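Tile Joints, Marble Textures and a Bathroom Wall in Kanumberg

11 January 2026

The bathroom in the Kanumberg apartment is 2 meters wide at the short wall, and the short wall is the one that has given me trouble since November. The old tile came off in one afternoon. The adhesive underneath did not. What remained was a cement plaster surface with a bow of 15 mm between the door frame and the outside corner, measured with a straightedge and a set of plastic shims.

Large tiles do not follow a bow. A small mosaic will bend around one and hide most of it, but I had already ordered rectified porcelain with a marble print from Stüber, and the supplier does not take back opened cartons. The options were to build out the low areas with leveling plaster or to fur out the whole wall and hang backer board. Furring would have cost me floor area I did not have, so I used plaster.

The product was Tollent, the gray version for interior walls. I applied it in two coats, with a scratch coat left to cure for 36 hours before the second. The data sheet allows the second coat sooner. My bathroom is cold in winter and I did not want to find out what happens near the lower temperature limit. After the second coat the remaining deviation was small enough to be absorbed by the adhesive bed.

The next question was the pattern. Printed marble tile repeats. A carton contains a limited number of different faces, and if two identical faces land next to each other the eye goes straight to them. I spread the cartons out on the living room floor, sorted the tiles by face and marked the back of each with a pencil letter. It takes up a lot of floor for an evening.

Vein density matters too. A dense, dark network conceals the joints better than a few long veins on a pale base, because a long vein that stops dead at a joint is easy to see. The price is that the wall looks darker, and in a room with weak light it can look much darker than the sample did in the showroom.

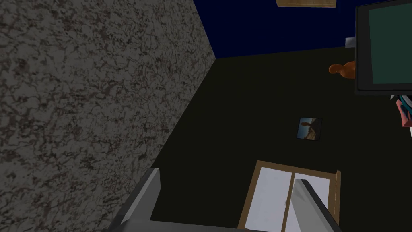 Dark veining over a gray base, rendered in low light.

I settled on a gray grout one step darker than the base color of the tile. White grout would have drawn a grid over the whole wall. The color chart from the shop in Priltorby was useful only after I had grouted two offcuts screwed to a board and let them dry fully – wet grout is a poor guide to anything.

For the outside corner I considered a metal trim profile and decided on a mitered edge. The miter was cut on a wet saw with the blade tilted slightly past 45 degrees, leaving a thin flat at the face so the glaze would not chip. I lost three tiles learning the feed rate. Slower is better, and a worn blade should be replaced before the first miter, which I did after the third.

Joint width is 2 mm with leveling clips at every edge. I kicked the clips off the next day, parallel to the joint. A few stems broke above the surface and had to be trimmed with a knife.

Still open: the silicone at the tub, and the access panel, which needs a magnet frame that has been on back order for 20 days.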